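Can a machine tidy up yet? Sorting odds and ends from one bin to another

ketsara_somboon
Evening all, and sorry, this will ramble as usual. 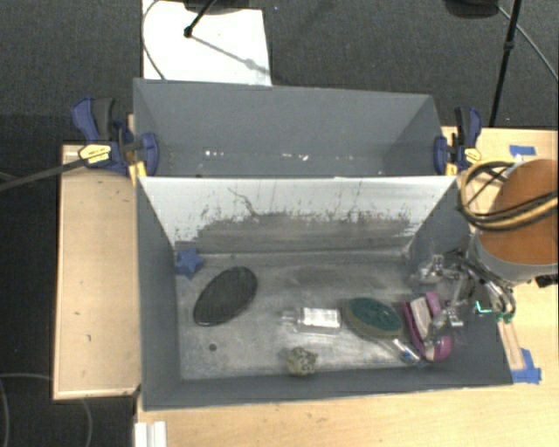

What I'd dearly love is something to sort the odds-and-ends box at our repair shop, brushes and bottles and all. Are we there yet, do you think?

oldlathe554
Not for my money, love. A clear bottle lying on its side still foxes most of them, and my lad could do the whole box before his tea went cold.

Enar
I'd disagree, kindly. Leave it running overnight and who cares if it's slow? Ours at Koltuvari got through 481 bits in February, though it did drop a fair few.

oldlathe554
And who picked those up?

Enar
Well, me. But I was there anyway with the kettle on!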